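Gredari: Collecting Demonstrations by Hand

Gredari is building a set of up to 3,000 short demonstrations for its pick-and-place policy. Each one is performed by a person with hand-held grippers. The pages in this gallery come from the June sessions, run by Sharon Khaemba and Idrisa Masanja. The office stayed furnished as usual so the background would vary.
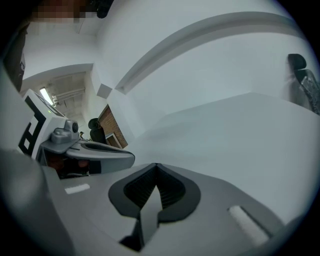
How long is one demonstration?
Most run 14 seconds. Longer tasks are split into parts and labeled separately before training.

Serpil Erdem checks the recordings at the end of each session. A take is dropped if tracking is lost or if the operator starts before the signal. Dropped takes are kept in a separate folder, and Dennis Nyanda uses them to test the filtering script. The Friday session gave us 59 usable takes.

The operators change tasks every 25 takes. New operators practice with the grippers before their takes go into the set.
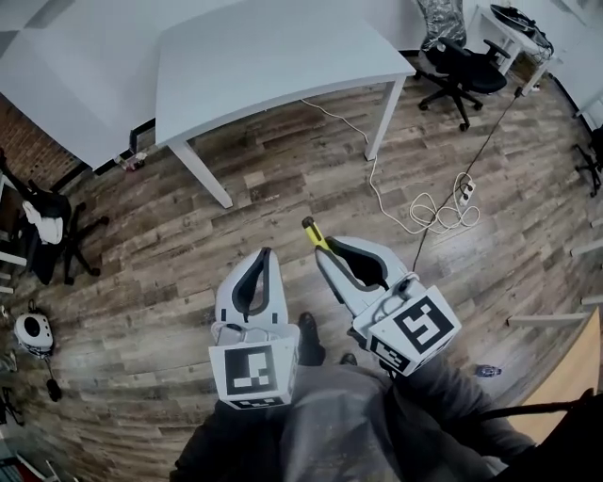
Marker cubes under the gripper fingers, office floor, June.

Questions about the data format go to Zhiqiang Ding.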